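Dusthorpe Robotics Club – spring progress report to the Barmont Fund
Prepared by Azucena Ventura, club lead

Work since January

The club has met every week this term. Members have moved on from driving one arm by hand to working with the pair, and the task they chose is handling a screwdriver in a yellow tray. Zohreh Azimi runs the software side and has written a short start-up guide that the younger members now use on their own.

We have saved 516 runs so far against a target of 1,596. Progress was slow in February, when a faulty power supply cost us two sessions – it has been replaced from the repairs budget. The tray stays in the middle of the table for all runs at this stage.

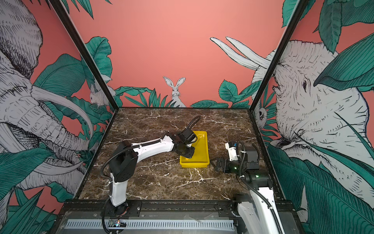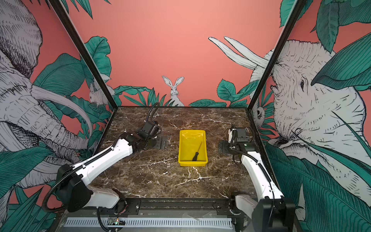
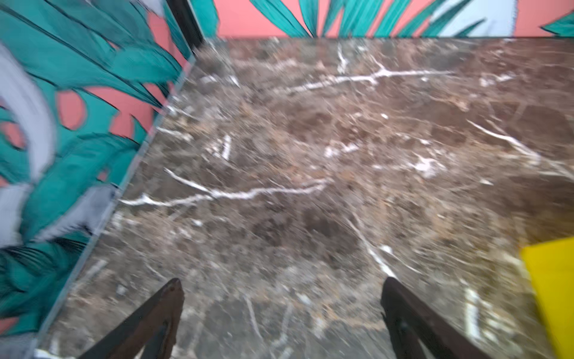
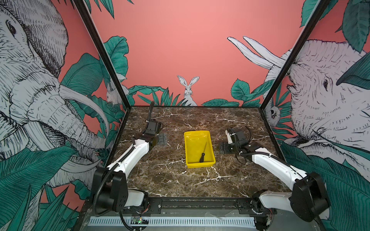 The two-arm cell at Dusthorpe, with one close view from a gripper camera (third picture).

Spending

The grant has paid for cables, spare gripper fingers and room hire up to the end of April. We spent £125 on replacement parts, which was £30 over the amount set aside. The difference came out of the travel line.

Next steps

Members will start moving the tray between runs in May. We also plan to enter the Memine schools challenge – the entry form is in and we are waiting for a reply. A final report will follow in July.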